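18/07/2023 – handheld demos, ball tray and cloth

Starting a fresh page because the last few are full of arrows pointing at other arrows, and I would like to be able to read this one in January. I'm still on the same question: do demonstrations recorded with the handheld grippers (the Oltix pair) give us a policy as good as the ones we teach by driving the arms directly? We have 2,871 handheld demos in the Grovari set now, counting everything up to this morning, and I have pulled 254 of those aside for checking by eye before the next training run.

What I noticed going through the cloth ones is how much the folded fabric hides. When the bunch sits high it covers a good part of the view from the gripper, and the policy has to get by on whatever table is left around it. I had been blaming the texture of the quilting for the poor fold scores, and I'm now fairly sure that was unfair to the quilting.
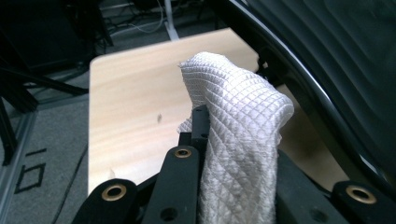 *Gripper view with the white quilted cloth over the front, light wood board behind.*

So I tried something simple. I masked out the part of the view where the cloth usually hangs, for every cloth demo, and retrained with everything else left alone. Fold success on Lo went from 53 percent to a bit better than that on the first seed, and then straight back to 53 on the second, so please don't anybody quote me yet! Ila is still training as I write this. If the two of them disagree I'll run more seeds before saying anything at the group meeting.

The ball tray is a different story and a happier one. The head view takes in both grippers and the balls together, and I think the two-handed timing is easier to learn from up there than from either gripper alone – the wavy surface makes it hard to judge from low down which way a ball is going to roll. 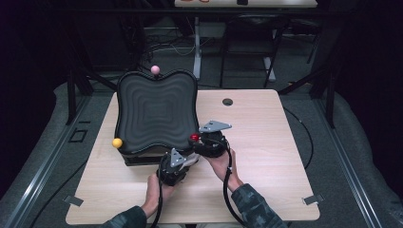
Notebook 2, p. 53

With the head view switched off, the policy tends to dither over the ball at the near right corner, bringing the gripper in at an angle and backing out again. With it on, the approach is much cleaner. I want to repeat that with the ball colors swapped around, in case it has simply learned that red means "go right" (we have been caught by that sort of thing before, and it cost us most of January).

To do next:

- finish the by-eye check, cloth demos first
- third seed for the masked run on Lo
- color swap on the tray, same start positions
- compare clock offsets between the head and gripper recordings, the log looked odd after lunch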